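Home & Garden / Kitchen / Tips & Fixes / Mixing and Baking

Bread dough without the mess (well, less mess)

I started baking bread because the bakery on my corner closed, and for the first few months I had flour in places flour should never be. The toaster. My phone case. The dog! I've calmed down since then, and so has my kitchen, so I thought I'd write up the little habits that stuck.

First thing: get a bigger bowl than you think you need. Mine used to be one of those medium ones that looked fine with the flour in it, and then the second I added water everything climbed over the side. A wide bowl gives your hand room to get under the dough and fold it over, and you can do nearly all the mixing right there and never dirty the counter. My everyday one is from Puvier and it has survived two drops onto tile and one trip down the basement stairs (long story, my fault).

Put a damp dishcloth flat under the bowl before you start. It stops the whole thing from spinning while you stir, and at the end you've got a damp cloth ready for wiping up. I learned this one from Ilona Boros, who runs the Saturday-style big bakes for our club and can mix two doughs at once, one per hand, which I have tried exactly once.

Weigh your flour if you can. I held out on this for ages because cups seemed friendlier, but my cups were all over the place depending on how hard I scooped. If you're stuck with cups, fluff the flour with a fork, spoon it in and level it with the back of a knife. Don't tap the cup on the counter, it packs everything down and you end up with a brick.
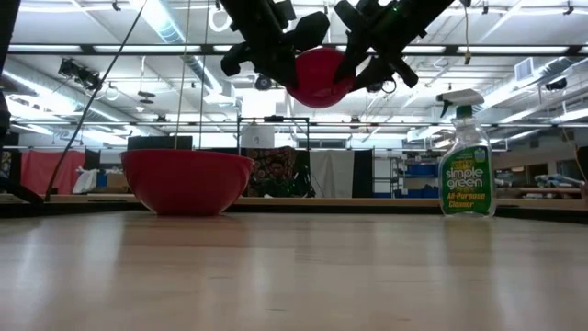 Fesedbridge Home Bakers' Club – Kitchen Tips Group

Now, washing up, which is where most people go wrong. Hot water cooks flour into glue, so start with cold. Fill the bowl, leave it for 30 minutes and go do something else, then rub the sides with your fingers and pour it out through a strainer. Keep the sticky bits out of your drain! I paid $108 for a plumber to tell me I'd been making papier-mâché in my pipes. The strainer bits go in the trash or the compost.

For dough that has dried on, a plastic scraper beats a sponge every time. I have a Gesetetti one with a curved side and a flat side, and I use the curved side in the bowl and the flat side on the counter. An old gift card does the same job if you don't want to buy anything. And keep one sponge just for dough – it'll never be good for anything else afterward, trust me.

If your plastic bowl smells like onions or garlic, mix baking soda and water into a paste, smear it around, leave it overnight and rinse in the morning. It worked on mine after a very garlicky focaccia. Tomato stains are tougher. I put the bowl on a sunny windowsill for an afternoon, and it faded most of it, though there's still a faint orange ring I've decided to live with.

A few small ones I couldn't fit anywhere else:

Rub a tiny bit of oil on your hands before shaping. Flour on your hands works too, but you'll keep adding more and more and the dough gets dry.

A shower cap makes a great bowl cover for rising. I've had the same pack of 8 going since October and I just rinse them and hang them over the faucet.

Cold kitchen? Put the dough in the oven with only the light on. Stick a note on the oven door. I once preheated it with the shower cap still inside and we had the windows open until dinner.

Write down the time you started. I use a strip of masking tape on the side of the bowl, and "9:15, second rise" has saved me more than once.

My neighbor calls her sourdough starter Erdős, and she's the one who got me to keep mine in a straight-sided jar with a rubber band at the starting level, so you can see how far it has risen. Loosen the lid a little or you'll be wiping down the cabinet.

We're up to some 71 tips in the club binder now, and plenty of them contradict each other, especially on salt. If you've got a good way to get dried dough off a wooden spoon, please send it in, because mine is currently soaking for the second time today.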